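The Long, Slow Joy of Finishing Riviere

I put 80 hours into Riviere before I saw the credits, and I would like at least a few of them back. Not many, though! Most of this spring disappeared into that game, usually between dinner and two in the morning, and I regret very little of it.

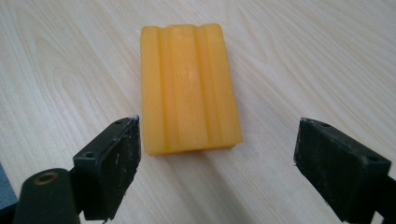
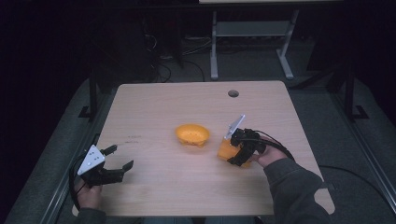 A bar of soap, first picture; a small bowl on the table, second.

If you missed it, Riviere is the river trading game from Tedach, the little studio that made Jolto (the bouncy one with the frogs, which my whole dorm was hooked on for a semester). You start in 1653 with a leaky barge and a crate of salt, and you work your way downstream, town by town, buying low and selling slightly less low. I was terrible at it. I sank the barge in the very first lock and lost the salt, and the game just shrugged and handed me a loan.

The loan is where it gets its hooks in. You owe 2000 crowns to a bank in Pustano, the big port at the river's mouth, and every choice for the first dozen hours bends around that number. Do you take the fast channel and risk the rocks? Do you haul wool you know will be worthless by the next town, just to keep the crew busy? I started keeping notes on the back of my electric bill — prices, tides, which dock master could be bribed with cheese.

Then you pay it off and the whole game opens up, and I have to admit I wandered a bit. The middle stretch is baggy. There's a flood season that goes on forever, and the menu for swapping cargo between barges is a crime (why do I have to confirm every single barrel?). A June patch fixed the worst of it, but on my old console it still hitches every time I dock at night.

What kept me going was the music, and the fog. Some mornings in the game you can't see past your own bow, so you steer by church bells, left ear or right ear, and I played those parts with headphones on and my phone in another room. I haven't felt that tucked into a game since I was a kid.

Co-op for 2 players arrived with the same patch, and my sister and I have started a fresh save. She wants to be the captain. We've already sunk the barge in the first lock, and we still owe the bank every crown.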